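Zisard opens orders for Giltix four-finger hand and wrist camera kit

Monday, June 10, 2019 – Zisard today opened orders for Giltix, a robotic hand kit made for handling groceries and other household goods that are hard to pick up with a standard two-jaw gripper. The kit is sold to research labs, grocery fulfillment companies and system integrators.

Giltix comes with the hand, a small wrist camera, a mounting plate, cables and a software license for one workstation. Each finger is driven separately and ends in a replaceable pad. The pads can be changed without taking the hand off the arm.

"Most of our customers already have a robot that can move a cardboard box," said Rahel Hämmerli, head of product at Zisard. "They come to us when they need to handle produce, thin bags and cloth. Those items change shape every time you touch them, and they're rarely lying on the table by themselves."

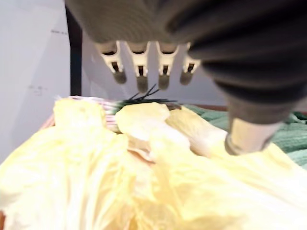
The kit was in trial use from March at Wihongi, a grocery packing company, where two units worked through a set of 100 common items. Over that period the hands made 3,128 grasp attempts, and the recordings from 1,908 of them are included with the software as a starting set. Customers can add their own recordings in the same format.

"Setup took us a morning – most of that was running cable," said Balthasar Rainer, operations manager at Wihongi. "We'd like a longer cable in the next version, and we've told them so."

Zisard said a longer cable will be offered as an option later this year. The hand fits arms with a standard tool flange. Customers using the company's older Rodard controller will need a firmware update before installing the kit, available at no charge through their support account.

Orders are open now through Zisard's sales office. Pricing is by quote, with a discount for schools and universities.

Related news

Rodard controller firmware update now available
Zisard adds second service center
Replacement finger pads: ordering and fitting guide
Wihongi to expand packing trial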